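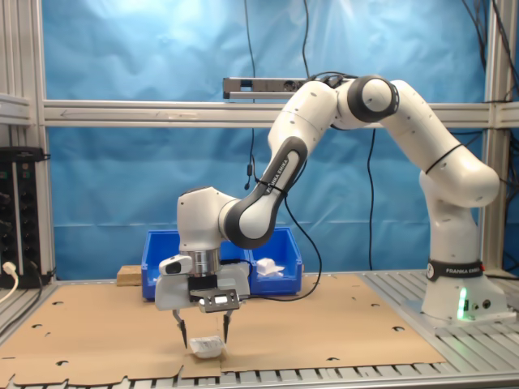

Flattening and storing cardboard for the garden

Posted in February by the Allesstead Garden Notes editor

Sheet mulching with cardboard is the cheapest way I know to get rid of couch grass. Most of the work is in preparing the cardboard, so start collecting a few weeks before you need it.

What to keep

Plain brown corrugated boxes are best. Appliance and furniture shops usually have large ones out the back, and the bigger the sheet, the fewer joins for the grass to come through. Leave anything glossy, waxed or heavily coloured for the recycling bin.

Preparing the sheets

1. Pull off all the tape and labels. If the tape won't lift, wet the box with the hose and leave it for 60 minutes.
2. Take out the staples with pliers.
3. Slit the glued seam with a utility knife and open the box out flat.
4. Cut off narrow flaps and keep them for patching.
5. Stack the sheets under cover, off the concrete. Mine sit on two old pallets in the carport.

Laying it down

Mow the grass as low as you can and leave the clippings where they fall. Water well. Lay the sheets with an overlap of 20 cm on every side, and go to double thickness along fences and paths. Wet each sheet as it goes down or the wind will have it.

Cover with mulch straight away. I use sugar cane on the vegie beds and coarse wood chip everywhere else. Keep both a hand's width clear of trunks and stems.

Planting

Seedlings can go in the same day if you cut a cross in the cardboard and fill the hole with compost. Otherwise wait 6 months. By then the sheets in my Horgate beds had gone soft enough to push a trowel through. Check the edges every few weeks and pull any runners while they're short.

Comments

Does it bring slugs? We did the front strip at Barta last winter and lost all the lettuce.

It can in a wet year. I hold off on lettuce until spring and put beer traps out. – Ed.

Bike shops are good for boxes too. Got 5 in one trip, hardly any tape on them.

Related

Edging a bed with second-hand bricks
Couch or kikuyu? Telling them apart
Tuladik compost bays: building the second one
When to water new mulch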